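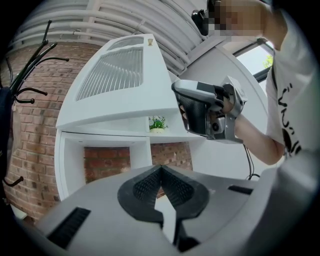
Workshop notebook – Luvlow house, roof and clerestory model
24/01/2025

Started on the section model at the larger scale. The small one was good enough for the client meeting in October but it hides the problem at the eaves, where the low roof over the living room runs into the taller part with the clerestory. On the drawings the two just meet. In card they don't, and there is a wedge of dead space above the fireplace wall that none of us had noticed.

Measured off the survey again before cutting. The clerestory sill is at 2,000 above the upper floor level, same as drawn. The beam under it is shown as 816 from the flue face on the plan and a bit less on the section. Used 816 for the model. Somebody needs to fix the section before it goes out to Dokden for pricing.

Roof

Cut the low roof in one piece with the overhang left long, then trimmed it back in steps and looked at it from seated eye height each time. The long version makes the room feel like a porch. The short one loses the shadow on the south glass, which was the whole reason for the overhang. Ended up between the two, closer to long. The fascia wants to be thinner than drawn. Tried it with two layers of card instead of three and it sits much better against the stone.

The pitch stays at 18 degrees. I know there was talk of dropping it to match the garage, but the rafters line up with the diagonal in the plan at 18 and they don't at anything lower. Left a scrap mock-up of the shallower one in the drawer for anyone who wants to argue.

Sun check

Set the model up under the lamp at the winter angle. Light from the clerestory lands on the back wall of the hall and gets a good way down it. At the summer angle it is nearly all caught by the overhang, except for a strip at the west end by the stair. The strip could be dealt with by planting, or by carrying the overhang round the corner. I prefer carrying it round. It costs a bit more timber but the corner looks unfinished now anyway.

Glue

The new batch is slow. Joints pinned and left over lunch were still moving. Went back to the old tin for the fireplace wall. Please don't throw the old tin out.

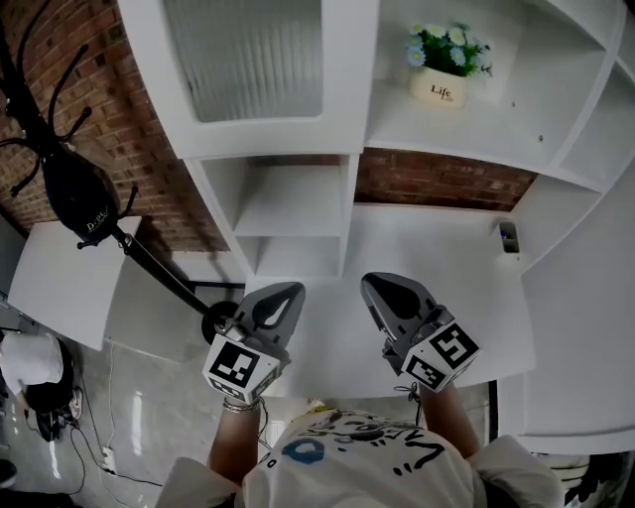
Timber samples

Pasaribu sent 5 pieces of cedar, all oiled on one face. Two are too red next to the stone and I've put them back in the box. The other three are close to each other and would all do for the soffit. The narrow board with the square edge reads best from below. Andari still haven't sent the rough-sawn one, so the outside boarding waits.

Held the samples against the stone by the window and then under the lamp. They change a good deal. Under the lamp the paler one goes nearly yellow. Worth doing the same again on site before we order, in the afternoon if possible.

Fireplace wall

Still not happy. The wall should run straight through the glass and out to the terrace with no change in coursing, and the model does this, but the dead space above it has to go somewhere. Options so far:

Drop the ceiling over the hearth and make it a proper low place to sit. Gives us a spot for the return duct too.

Open the wedge up to the clerestory. More light, but the flue is then exposed for its full height and will need to be stone all the way.

Leave it and box it in. Cheapest and worst.

I'd go with the first. Will cut the lowered ceiling as a loose piece so it can be taken in and out.

To do

Correct the beam dimension on the section
Loose ceiling piece over the hearth
Overhang round the west corner, try in card first
Chase Andari for the rough-sawn board
More scalpel blades, and thin card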